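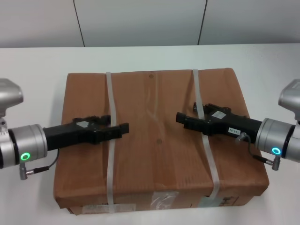
Ticket 1701 - Strap comes loose on large carton
Opened by: Evanthia Sotiropoulos
Date: September 20, 2026
Product: Dostilum plastic strap, white
Status: waiting for reply

Hello support,

I pack shelf parts for Lonesov and we use your strap on our wide cartons, two straps on each carton. Since we opened the new roll, the second strap does not stay straight. It is tight on the top, but when I lift the carton it moves to the side on the front face. From 17 cartons I packed this week, 7 had this problem.

What I tried already:
- Pulled the strap tighter before closing. The cardboard got wrinkles on top and the strap moved anyway.
- Put the two straps closer together. A little better, but then the ends of the carton open.
- Used the rest of the old roll. No problem with this one.

The tape under the carton is holding well, so I think the tape is not the reason.

My questions: is the new roll more smooth than the old one? And is it allowed to put a piece of tape over the strap at the edge, or will the carrier (we use Rotich) refuse it?

The number on the new roll is 705. I keep the roll on the side and do not use it until you answer.

Thank you,
Evanthia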